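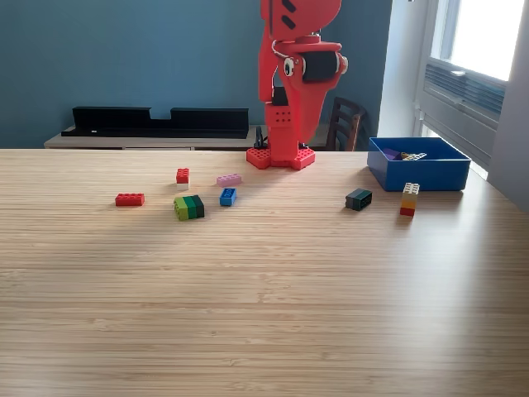
Keeping a little printed arm happy on the dining table

Quick tips, in the order I'd do them. Ours is the red one, printed parts, hobby servos, sits on a studded base plate. Nothing fancy. Thirteen evenings in and most of the trouble has been loose screws and cables.

Before you power up

Power OFF, plug out of the wall. Then move each joint by hand, slow. Should feel like stirring thick oatmeal the whole way. If it gets notchy at one spot, stop, look for a cable in the joint before you blame the gears.

Wiggle the base. Any rock at all and every pick will be off by a brick's width at the far end. Press the base plate down at all four corners. Wipe the table under it first, crumbs count.

Horn screws. The tiny ones in the middle of the servo horn. Check them every 5 hours or so of running. Snug, not gorilla tight — you're threading into plastic. Tiny dab of removable threadlocker on the metal-to-metal ones only. Keep it off the printed parts, it can crack them.

Cables

Leave slack at every joint. Enough that you can bend the arm to both ends of its travel and nothing goes tight. I zip tied everything down neat the first week and pulled a connector clean out. Now I leave a lazy loop at the shoulder and only tie on the straight bits.

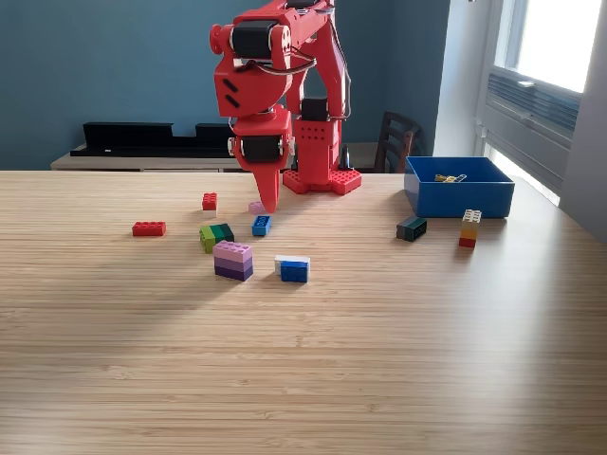

Slack loop up top, tip pointed straight down next to the pink brick.

If a servo twitches when the arm is standing still, reseat its plug first. Then swap the lead with one you know is good. Then worry about the servo. Thu Mạch wrote me that hers was a power supply too small for the job, so check that too, amps as well as volts.

Setting the height

Lower the tip by hand control in small steps, slip of printer paper under it. Paper should drag but still slide. Save that as table height, then add the paper's thickness back twice over for safety. Do it again if you move the arm to a differnt table. Tables are not flat. Mine is bad toward one end.

Practice pieces: start with plain bricks laid flat, studs up. Stacks later. Anything with wheels or tracks last, because it rolls away when you nudge it.

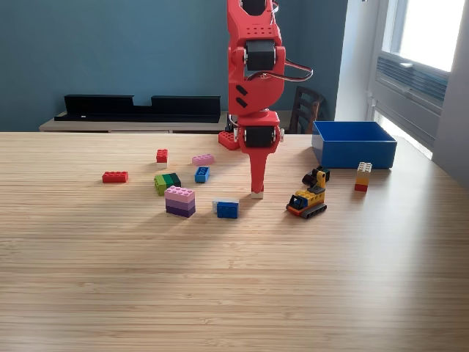

Gripper down at the small white block, bulldozer on the right.

Put the bin in the same spot every time. Masking tape corners on the table, peels off fine if you don't leave it for months. I left it from February. Goo. Cooking oil took it off, then dish soap.

Hot servos

Touch the case after a long run. Warm fine. Too hot to keep a finger on, not fine, shut it down and let it cool before you look for whats binding. Don't park the arm stretched out with power on, the shoulder is holding all that weight the entire time. Fold it in or let it rest low.
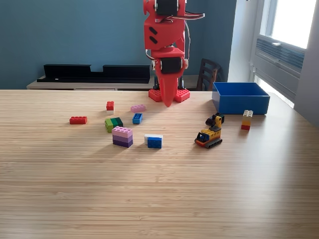
Same goes for lunch breaks. Park it, power off, then walk away. And support the arm with your hand when you cut the power, some of them drop.

Cleaning

Soft dry paintbrush for the vents and little holes. No canned air straight into a servo. Printed red plastic: damp cloth, no acetone, no hot car in summer either, the parts sag.

Spares jar: horn screws, zip ties, one servo lead, one whole servo. Label it. Arvid Fagerlund keeps his in an old jam jar and so do I now.

Updated 6/6/19, added the bit about tape.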